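Trulholm – Packing Table and Carton Check, Section 4
Area: Ovgate building, small parts room
Form use: each shift start, and after any change of carton type
Completed by: Wiebke Sauerland
Round: Thursday, 7:40

Marks used on this sheet: OK, FIX (correct during shift), STOP (do not pack until cleared), N/A. Comments are required for FIX and STOP. A comment may be added to an OK line.

Section 4.1 Table and floor

4.1.1 Tabletop clean, no tape residue or adhesive
OK.

4.1.2 Corners and edges free of chips and lifted edging
OK. Corners are rounded on this table. The older table by the door has square corners and one of them has been reported twice for catching sleeves. See 4.6.

4.1.3 Table stable under hand pressure at all four corners
FIX. Slight rock at the rear left. The foot was turned in by half a turn and the lock nut tightened. Recheck at next round.

4.1.4 Table height
OK. Measured 800 mm, specified 800 mm. No change since April.

4.1.5 Floor around table dry, clear of straps, film and flattened cartons
OK. The green floor coating is glossy and shows water poorly under the ceiling lights. Check it from a low angle, or wipe with a dry cloth along the walking side.

4.1.6 Walkway behind table clear for full width
OK.

Section 4.2 Carton condition

4.2.1 Carton matches the type on the packing order
OK. Plain brown carton with attached lid, Pitkänen supply.

4.2.2 Base and walls square, no crushed corners
OK on the cartons checked. One from the bottom of the stack had a soft corner and was set aside.

4.2.3 Lid crease folds without tearing the outer liner
FIX. Two cartons in the opened bundle show the start of a split at the left end of the crease. They close, but will not survive being reopened for a recount. Use for internal moves only.

4.2.4 Side flaps attached and free of tears
OK. Check the cut-out slot as well as the fold. A torn slot is a reject even when the flap itself is sound.

4.2.5 Inside of lid clean, no dust or loose fiber
OK.

4.2.6 Carton stands flat when open
OK. The raised lid shifts the weight toward the rear. Keep the whole base on the table, including when the carton is placed near the back edge. 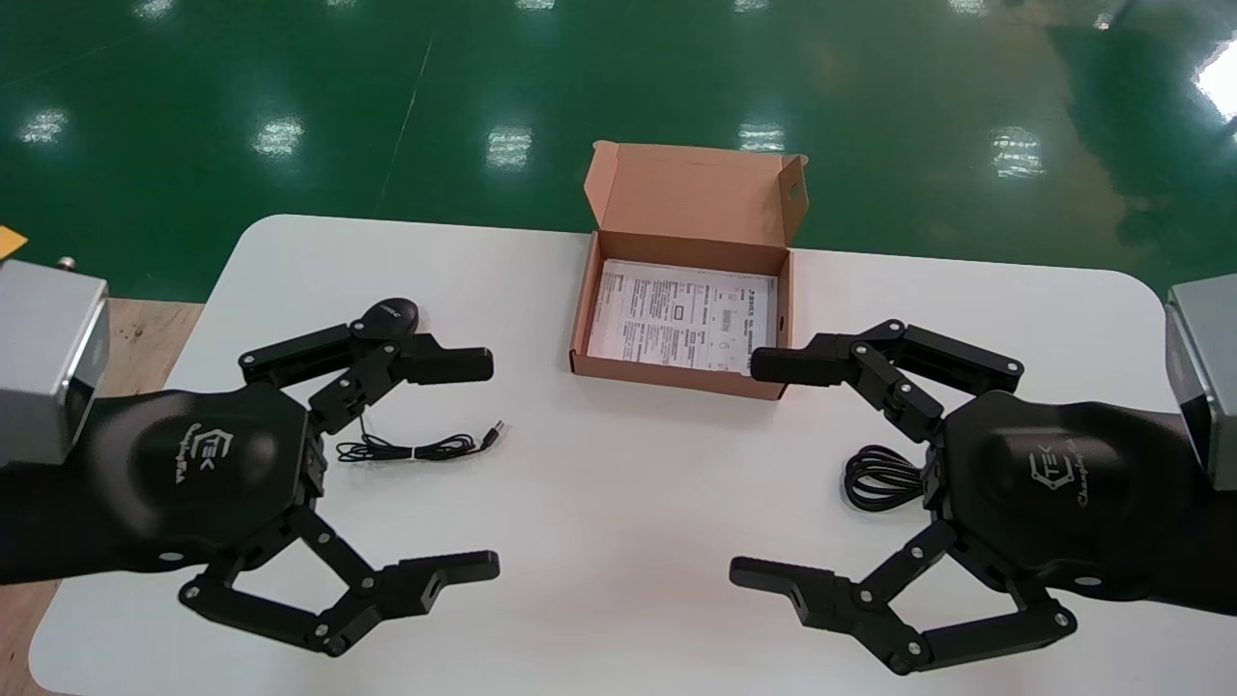
Section 4.3 Printed sheet

4.3.1 Sheet present in every carton before goods are loaded
OK. The sheet goes flat in the tray.

4.3.2 One sheet only
OK. Fan the stack before use. Sheets from the last delivery tend to cling, and a double sheet is hard to feel with gloves on.

4.3.3 Revision on sheet matches revision on packing order
STOP at first check, cleared at 8:15. The shelf held two revisions in one pile. The older sheets were removed and placed in the recycling cage. Packing restarted with the current revision only. Supervisor informed.

4.3.4 Print legible, including tables and diagrams
OK. Read the smallest table at arm's length under normal room light. If it cannot be read there, reject the sheet.

4.3.5 Sheet orientation
N/A. The packing instruction gives no required direction. Some packers lay the heading along the side of the carton and others along the front. Both are accepted. A note on this has been sent to the office, as the question comes up at almost every handover.

4.3.6 Sheet flat, not creased under the side flaps
OK.

Section 4.4 Items on the table

4.4.1 Only items needed for the current order on the tabletop
FIX. Drinks can removed from the right-hand end. Food and drink stay outside the yellow line.

4.4.2 Computer mouse
OK, with comment. A mouse is permitted on the tabletop for the order screen, provided it is not in the space where the carton lid swings down. A mouse of the same color as a packed accessory must be checked against the order before the carton is closed. This was the cause of one wrong shipment last year.

4.4.3 Knives and blades
OK. None on the table. Two safety cutters in the holder, both with the guard working.

4.4.4 Cables routed clear of the packer's hands and of the carton base
OK.

Section 4.5 Stock and labels

4.5.1 Carton count in rack agrees with the stock card
FIX. Card shows 492. Rack count is 6 lower. The set-aside carton from 4.2.2 explains one. The rest are probably test cartons drawn without a slip – card corrected, slip box moved to the front of the rack.

4.5.2 Cartons stored off the floor
OK.

4.5.3 Zodwood shelf boards free of splinters and sagging
OK. The middle board has a shallow bow but is within the limit. Do not add a second layer of cartons to it.

Section 4.6 Open points carried forward

Square-cornered table by the door: fit corner guards or exchange the top. Open since April.
Rear left foot on packing table: recheck after the adjustment in 4.1.3.
Carton crease splits: keep both samples with the bundle label attached and send to Pitkänen with the next return.
Printed sheets: one revision per shelf, older stock out on the day the new one arrives.

Release for packing: yes, from 8:15, with the limits given in 4.2.3 and 4.5.3.
Signed: W. Sauerland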